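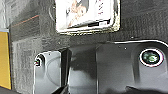

A printed card on dark gray, felt-like material. The yellow panel is at the left.

How a Toy Shelf Works

A toy shelf is a storage system. A storage system has three parts: the things being stored, the place that holds them, and the information that tells a person where each thing goes. Most people notice the first two. The third one can be as small as a card.

This page explains all three parts. It uses words that may be new to you. They are explained where they first appear.

Part 1. The frame

Many playrooms use wire shelving. A wire shelving unit has four upright poles, one at each corner. The shelves slide onto the poles and are held at a certain height by clips or sleeves.

The poles carry the load. Load means the weight that a structure has to hold up. When a toy is put on a shelf, its weight passes into the wires, then along the shelf to the corners, then down the poles to the floor. All of the weight ends up at the floor, whatever shelf it started on.

Wire mesh is a grid of thin metal bars with gaps between them. Mesh has two useful properties. It weighs less than a solid board of the same size and thickness, and dust falls through it. It has one drawback. A small toy, such as a marble or a doll's shoe, falls through it too. Small toys need a container. 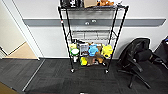
Black wire shelving on casters. The middle shelf is empty and the bottom shelf is packed with toys.

Part 2. The wheels

The small wheels under a pole are called casters. Many casters can swivel, which means they turn to point in the direction the shelf is being pushed. Some have a brake, a small lever that stops the wheel from rolling.

A shelf on casters can be moved to sweep the floor. Only an adult should move one. A loaded shelf is hard to stop once it is rolling.

Part 3. Where the weight goes

Every object has a center of gravity. This is the point where its weight balances. If the center of gravity is low, the object is stable. If it is high, the object tips more easily.

The same rule applies to a shelf and everything on it, taken together. Put the heavy things at the bottom and the center of gravity moves down. Put them at the top and it moves up.

Here is a case with numbers. The Todorova play library lends toys to families in Pandville. It has 272 toys on its list. Of these, 56 are classed as heavy, and all 56 are kept on bottom shelves. Plush toys are light, so they may go on any level. The library often puts them low anyway, where a small child can reach them without climbing.

Never climb a shelf. Your weight would be added high up and on one side, and the shelf could fall on you.

Part 4. Soft toys and hard toys

Plush is a fabric with a soft, raised surface. A plush toy is filled with stuffing, which is mostly air held between fibers. Press the toy and the air moves out. Let go and some of it moves back in. This is why a shelf of plush toys can be packed tightly and a shelf of wooden blocks cannot. Blocks keep their shape.

Packing tightly has a cost. A toy at the back is hard to see, and pulling it out may bring others with it. Aqeel Yousafzai, who looks after the shelves at Todorova, leaves one hand's width free on each level where he can.

Clear containers solve part of this problem. You can see that something is inside without opening the lid. A cardboard box does not let you do that, so it needs a label.

Part 5. Cards and labels

A label carries information. It can do this with words, with a picture, or with both. A picture label works for a child who does not read yet. A word label is better when two things look alike.

Printed cards wear out at the edges first. Paper and card are made of pressed plant fibers. Each time an edge rubs against something, a few fibers come loose, and the edge begins to look fuzzy. This is called fraying. Light and air can also turn paper yellow over time. A clear plastic sleeve slows down the rubbing.

Felt is made of fibers too, but they are tangled together on purpose. That is why it feels fuzzy all over. Felt is quiet and does not scratch things, so it is sometimes used to line boxes and cover boards.

Part 6. Try it

You will need 8 toys, a low shelf or a table, and some paper.

1. Sort the toys into soft and hard.
2. Lift each hard toy and put them in order from lightest to heaviest.
3. Draw a picture label for each group.
4. Choose a place for each group. Heavy things go lowest.
5. Ask someone else to put one toy away using only your labels.

If the toy went to the wrong place, look at the label again. Change the drawing or add a word, then repeat step 5.

Words to know

Caster: a small wheel fixed under furniture.
Center of gravity: the point where an object's weight balances.
Load: the weight a structure holds up.
Mesh: a grid of wires or threads with gaps.
Plush: soft fabric with a raised surface.

Text by Špela Ivanov. Checked by Nattawut Phromma.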